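Setting the Long Table at Rodton
Posted Jan 31, 2022 by Lotte Wouters

If you have ever eaten with us at Rodton you will know that the table gets a good deal more attention than the cooking does, at least for the first hour. We start with the cloth, then we argue about the cloth, then somebody puts the kettle on, and only after that does any of the silverware come out of its drawer. I have been promising Ineke De Bruijn a page about it ever since she moved to Pruditmont and stopped being able to come over and argue in person, so this one is mostly for her, and for anybody else who likes looking at forks as much as I do.

The supper itself is a mixed-up sort of meal. It began as my mother's winter roast, and then Godelieve Dijkstra started bringing her dumpling soup, and now neither one of them can be left out without a fuss. That means every place gets a fork and a knife for the roast and a proper deep soup spoon for the broth -- the kind you can really get a dumpling into without chasing it around the bowl. I used to put out ordinary soup spoons and they did the job, but once Godelieve lent me hers I never went back. They hold more, they stay cool in the hand, and they make that nice soft clink when you set them down in the bowl.

The cloth is the old Verschueren one, which I bought at a closing-down sale in Plernovitz one May for 11 dollars and have been ironing ever since. It's a big plain thing and it shows every crumb, and Jolien tells me every year that a pattern would be kinder to the hostess. She may be right! But I do like how silver looks on a pale cloth, and white on white I like even better, so the plain one stays. 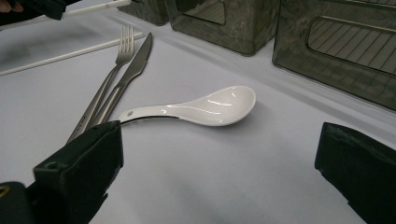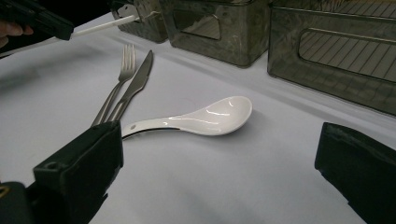
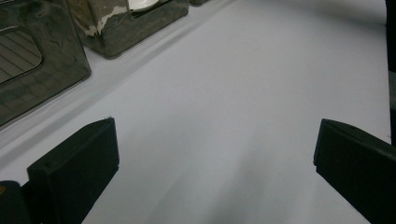
The soup spoon with the fork and knife in the first two, and in the last one a quiet stretch of plain pale surface.

I'm still not settled on where the soup spoon ought to go, and I would be glad of opinions. My aunt always laid hers crosswise above the plate, the way you would a dessert spoon, and Godelieve likes hers resting in the bowl from the start so that nobody has to hunt for it. Zachary Vachon, who came to his first supper with us last winter and was given the job of laying all the places on one side, put every soup spoon neatly to the right of the knife, and I have to say it looked very handsome and nobody knocked one off with an elbow. I may go with Zachary this year. Don't tell my aunt.

A few words on looking after these things, as I do get asked. The silver gets a wash by hand in warm soapy water and is dried right away with a soft towel, and once or twice in a winter I sit down with the polish and the radio and do the whole drawer. It takes about 60 minutes if I don't stop to talk, and I always stop to talk. The ceramic spoons go in the same warm water, one at a time, with a folded dishcloth in the bottom of the sink so they have something gentle to land on. I learned that the hard way with 2 of Godelieve's, and she was very gracious about it, and I bought her new ones.

As for the cloth, cold water first for anything with gravy in it, then a long soak, then a warm wash and out on the line if the weather allows. I iron it while it's still a bit damp and put it straight on the table. Folding it away in the cupboard only gives you creases down the middle, and then the glasses lean.

Jolien has asked for the dumpling recipe to go up here too, and Godelieve says yes, as long as I write it down the way she makes it and leave out my shortcuts. I have 3 versions of it on the backs of envelopes and they don't agree about the ginger, so give me a little while to get that sorted out with her. Ineke, your place is by the window same as always, and there's a spare bed if the roads are bad.

Contact Lotte | Copyright 2022 Lotte Wouters, Rodton | Back to top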